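Das Studio Poderik bringt sein Aufbauspiel Follden im September auf den Handhelden von Zusham. 417 Rezepte stecken im Spiel, 97 davon sind neu.

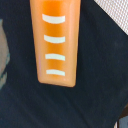 Gespielt wird in kurzen Runden von 20 Minuten. Jede Werkstatt hat eine eigene Farbe – die Töpferei etwa ein kräftiges Orange mit weißen Querstreifen, wie an dem Stück auf dem Foto. So findet man sich auch auf dem kleinen Bildschirm schnell zurecht.

Für die Umsetzung war Jarmila Mikuš zuständig, die zuvor bei Jurčo an Rennspielen gearbeitet hat. Die Ladezeiten hat sie deutlich gedrückt. 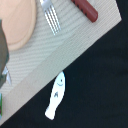 Im Mehrspielermodus reicht ein Gerät für zwei. Man legt es flach zwischen sich, am besten auf eine gerippte Unterlage wie das beigegraue Platzset hier, und zieht abwechselnd. Eine Onlinefunktion fehlt zum Start.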